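Teaching two arms when to stop pulling

The lab at Estbridge is on the second floor, past a room full of bicycles. The researcher who runs the folding work there asked that we leave out names, hers included, as the paper is still under review. She was happy to talk about the method, which the group calls Tonlow.

The problem she started with is easy to state. A two-armed robot that learns to fold clothes from human demonstrations tends to do well on the garments it has seen and badly on everything else. "The usual answer is more demonstrations," she said. "We had done that. We had 173 of them, and the last 50 or so made almost no difference."

Her group began looking at where the folds went wrong. They expected bad grasps. Most of the failures came later, after both grippers had hold of the cloth and were moving it. One arm would get slightly ahead of the other, the fabric would go tight, and the shirt would slide or twist.

"A person feels that right away and lets off," she said. "Our policy had no idea. It had learned the path of the hands and nothing about the tension between them."

Tonlow adds a second, much smaller model that runs beside the main one. It looks only at the motor currents in the two arms and guesses whether the cloth between them is slack, snug or stretched. When the guess is "stretched," the faster arm is slowed until the guess changes. The main model isn't retrained at all.

I asked how they got the labels for the small model, as nobody had measured tension during the original demonstrations.

"By hand, and it was dull," she said. "Two of us watched the videos and marked the moments. We disagreed a lot at first. Then we wrote down what we meant by stretched - a straight line in the cloth from one gripper to the other - and after that we agreed most of the time."
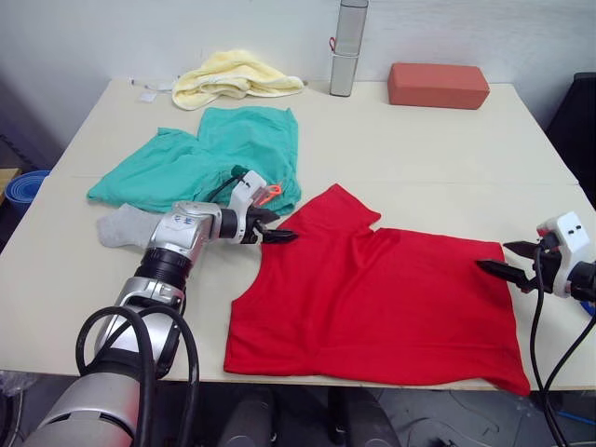
The group tests on T-shirts first, she went on, and only moves to other items once the shirts are going well. A T-shirt has sleeves, a neckline and a hem, and each one gives the arms a different kind of trouble. Thick cotton is forgiving. Thin jersey is the hard case, and it still fails more often than she would like.

The result the group is reporting is modest. On 12 garments that were not in the training set, folds that ended with a twist dropped to less than half of what they had been. Folding got slower, by 3 seconds on a typical shirt. She doesn't consider that a serious cost in a lab, but she said a laundry might.

A partner group at Yazzie has tried the same small model on a different pair of arms. It didn't transfer. The currents look different on their motors, so they had to label their own videos and train it again, though the labeling rules carried over unchanged.

"I'd put that in the abstract if they let me," she said. "People will want to download it and have it work, and it won't."

She is less sure about towels. A towel can be stretched evenly without twisting, and the slowdown then only wastes time. One student wants to switch the small model off for anything rectangular. She would prefer it to learn the difference by itself, and they haven't settled it.

The next round of tests, planned for June, will use garments from Sillamano, a secondhand store a few blocks away. The clothes there have been washed many times and hang differently from new ones. "Old collars are floppy," she said. "I don't know what the arms will make of them."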